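Tote (container)

A tote, in the storage sense, is an open-topped box with straight or slightly sloping walls, made for holding loose things that have no better place to go. I've been editing the container pages of this household encyclopedia for a while now, and this is the entry I get the most mail about, mainly from people who want to argue over the name. Bin, tote, crate, tub, they all get used. I say bin when it's on the floor and tote when I'm carrying it, and I won't defend that!

Shape

Most are rectangular, so they sit side by side on a shelf without wasting space. Walls that lean inward toward the floor let empty ones nest, and you'll bless that slope the first time you have to store 38 of them in a hall closet (I have, and it was a long November). The price is floor space inside: a sloped tote always holds a bit less than the outside makes you think. Straight-walled ones hold more and stack badly when empty, unless they fold.

Gray is the color you see everywhere in stockrooms. Kaisu Sjöberg, who wrote the first version of this page, liked it for a practical reason, that small bright things show up well against it. Dark things are another story. I've lost a black glove in the bottom of a gray tote and walked right past it twice.

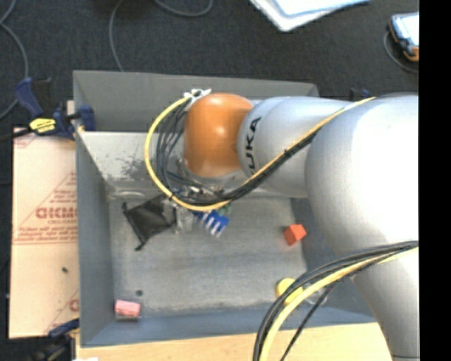
Mixed contents

The mixed tote is the kind most of us have at home, whether we planned it or not. Soft things like pouches, cloths and bags slump to fit whatever space they're given, and they're very good at hiding whatever is underneath. Drawstrings and knotted corners catch on their neighbors, so you pull up one item and get three. My own rule is to put soft things in last, or roll them and stand them along one wall. Jarmo Räsänen disagrees and lays them flat on the bottom as padding, and I have to admit his mugs survive better than mine do.

Small items need some help too. Anything shorter than your thumb will work its way down to a corner, and the corners of a deep tote are miserable to reach into. A shallow tray on top fixes most of it. The Flultbridge swap room, where I help out, keeps 53 totes on open racks and uses old baking tins for this, which look terrible and work great.

Labels and care

Label the short side, at about eye level if the shelf allows it. Wipe totes out with warm water and a little dish soap, then let them dry upside down before nesting, or they'll stick together and you'll need a second person to pull them apart.

See also: Basket; Crate; Drawer divider; Nesting and stacking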